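Caring for bracelets, stones and silver at home

Most jewellery is not spoiled by wearing it. It is spoiled in the bathroom, or in a heap where the chains rub against each other for months. I repair bracelets and necklaces in Manzano, and these are the same tips I give over the counter when a customer collects a piece.

Put it on last, take it off first

Perfume, hair spray and hand cream leave a thin film on stones and metal. Wait until the cream has gone into the skin, then put on your bracelet. In the evening take it off before you wash your face.

Keep each piece apart

A hard stone will scratch a soft one, and silver scratches very easily. Use a shallow drawer which you open often, and give each piece its own small cloth bag. Close the clasp of a chain before you put it in the bag, so it cannot make knots.
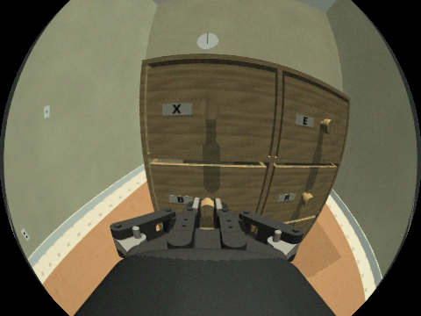

Nuria Barroso

Pearls should lie flat. If you hang them, the silk thread becomes longer with time and you will see small gaps between the beads. My own pearls I restring every 2 years, but I wear them a lot. If yours come out only for weddings, look at the thread near the clasp each March and decide then.

Washing silver

Take a bowl of lukewarm water and one drop of washing-up liquid. Leave a plain silver ring in it for 7 minutes, then brush it gently with a very soft toothbrush and rinse it in a second bowl. Please do not rinse it over an open sink! I have taken apart the pipe under my own basin for one earring, and I do not wish this to anybody.

Do not use this bath for pearls, opal, turquoise or anything that is glued. For these a slightly damp cloth is enough, and afterwards a dry one.

Toothpaste is an old advice and a bad one. It takes off the black, but it leaves fine lines that I must polish out later.

A good place to work

Sit at a table with good light from the side and put a folded towel in front of you. Small beads stop on a towel, while on a bare surface they roll. I also keep a saucer for the parts I have taken off, and I lay them in the order in which they came.

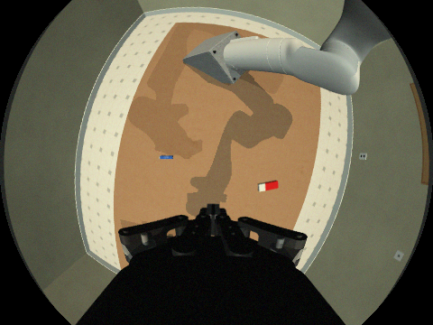

Elastic bracelets

The elastic gets tired before the beads do. Roll the bracelet over your hand, do not pull it wide with the fingers. When you can see the cord between the beads, change it. For a normal wrist I cut 66 cm of cord and use it double, which leaves enough to hold while I tie the knot. Pull the knot tight, add a very small drop of glue and leave it overnight before you trim the ends.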